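Wusteo Help Desk
Ticket 471: Meal choices missing from place card export
Product: Wusteo Guest List and Seating
Opened: August 2023
Status: Resolved

Original report

We are a small wedding planning studio and use Wusteo for guest lists, RSVPs and seating. The place card export for our reception at Lurkuvier comes out with the meal line blank for 11 guests. Their replies are in the guest list with the right meal next to each name. On the seating chart the meal icon shows too. It only goes missing in the export file we send to Fledevby for printing.

Steps taken before writing in:
Logged out and back in, no change.
Exported again from a different browser, same 11 names blank.
Changed one guest from fish to chicken and back to fish. That guest then exported correctly.
Did not try this on the others in case it sends them a new confirmation email.

The print order has not been sent yet. Card stock is cream, folded, name on the front and meal in small type under it.

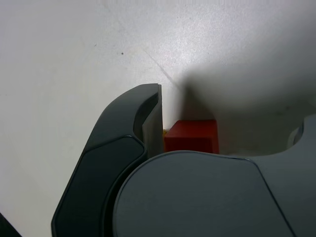 Attachment 1: gripper finger, dark gray

Reply from support

Thanks for the details. Please leave the remaining guests as they are for now so we can look at them. Changing a meal from the planner side does not send an email — only a change made through the guest's own RSVP link does that.

Could you tell us:
Whether the blank guests were added by hand or imported.
Whether they are all at the same table.
Whether the menu was edited after the first replies came in.

Customer reply

All imported, from the couple's own spreadsheet in January. They are spread over 4 tables, mostly family. The menu was edited once. The venue changed the vegetarian dish, and while we were in there we shortened "Pan-seared fish with lemon" to "Fish" so it would fit on the card.

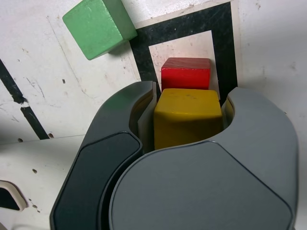

Attachment 2: gripper, both fingers

Reply from support

The menu edit is the cause. When a dish is renamed, the guest list and the chart pick up the new name right away. The export still looks for the name that was saved with the reply. The guests who answered before the rename have the old name saved, so the export finds no match and leaves the line blank.

To fix it without touching each guest:
1. Open Menu, then the dish that was renamed.
2. Choose Apply name to earlier replies.
3. Save, and wait for the green check mark.
4. Go to Seating, choose Place cards, and run a new export. Do not reuse the old file.

Repeat steps 1 to 3 for the vegetarian dish. If you have long dietary notes on any guest, check those as well. The note field holds 3,000 characters but the card export takes only the first line.

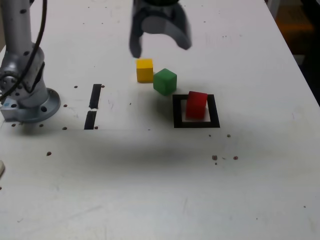

Wallin

Ran the steps for both dishes. The fish went through the first time. The vegetarian dish sat on the spinner until I reloaded the page, then the check mark was there.

New export has a meal line on every card. I compared it against the RSVP list by table and they match. One dietary note (nut allergy) was on the second line of the note field and did not print, so I moved it to the first line and exported again. It is on the card now.

File has gone to Fledevby and they have sent a proof back. The font is a little heavier than on our escort cards, but that is a setting on their end and I will take it up with them.

You can close this one. It would help to have a warning on the menu page when a dish with replies is renamed.

Support note

Closed as resolved. Warning on rename added to the feature request list.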